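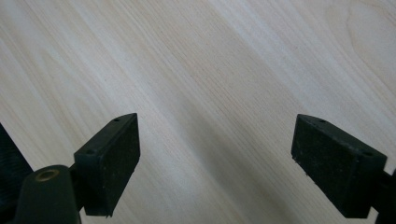 Clurnport Public Library, Adult Programs

Home | Events | Get Involved | Room Booking | Contact

February
By Piroska Mészáros

Readers wanted for the spring translation circle

We are looking for 17 people to join a reading and discussion group that will meet at the library twice a month through the end of May. The group will read short fiction in translation, mostly stories under 30 pages, and compare two English versions of the same text where we have them. You do not need to know another language. You do need to like reading slowly and talking about single sentences for longer than most people would.

The circle is led by Letay Chala, who taught comparative literature before moving to Clurnport and has run two earlier groups for us. Arvid Løken from the reference desk will handle the copies and the sign-in.

What we ask of you

Come to at least six of the eight meetings. Read the story before each one. Twice during the spring, bring one page of written notes to share with the group. The notes can be handwritten and they will not be graded or kept. Meetings start at 6:30 p.m. and end at 8. The side door on Kvam Street stays open until 7, and after that you will need to ring the bell.

Readers must be 18 or older. We hold four places for people who have never been in a library group before, so please say so on the form if that applies to you. People who took part last fall are welcome to apply again, but they will be placed after new applicants.

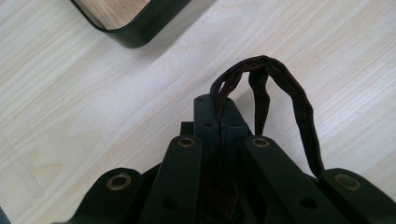 All reading material is free. Printed packets will be at the front desk a week ahead of each meeting, and large print is available if you ask for it when you apply. We can't send scans by email under the terms we have with the publishers. There is no payment for taking part, but bus fare within town can be refunded at the desk if you keep your ticket.

The reading list is not final. The first two stories are set in fishing towns and the third is a long letter from a daughter to her landlord. Letay would like one meeting to be chosen by the group, so come with a suggestion if you have one.

How to apply

Fill out the paper form at the front desk or write to us at the library, Adult Programs, Box 942. Give your name, a phone number, and over 200 words on a book you started and did not finish. Tell us where you stopped and what made you put it down. We use this to put together a group with different tastes, and spelling does not matter.

Applications close at noon on the last day of February. Torunn Sæther will call everyone who applied, including those we can't place this time. If you would like to be on the waiting list, tell her when she calls.

Questions about access to the building, including the elevator and the hearing loop, should go to Roald Eide at the main desk.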